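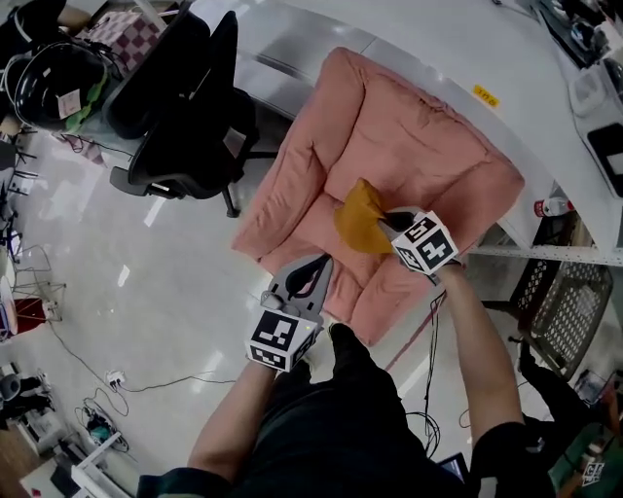

Pink quilt and mustard-yellow cloth on a white desk.

Section 3: Cleaning a rug with your Vivura carpet washer

I've run my Vivura over every rug in the house by now, so these are the steps I follow myself!

1. Vacuum first, both directions if the pile is thick.
2. Fill the clean tank to the 74 line with warm tap water, then add one capful of Bomix shampoo.
3. Test a hidden corner and wait 20 minutes. If any color comes off on a white rag, stop there.
4. Hold the trigger and pull the washer toward you, nice and slow. Let go of the trigger and go over the same strip again to suck the water up.
5. Empty the dirty tank when the float rises (mine fills up fast in February, with all that road salt).

Note: Two dry passes are fine for a hallway runner. I do three on anything shaggy.

Caution: Don't use this machine on silk or jute. Unplug it before you take the brush roll out, and keep the cord off the damp rug.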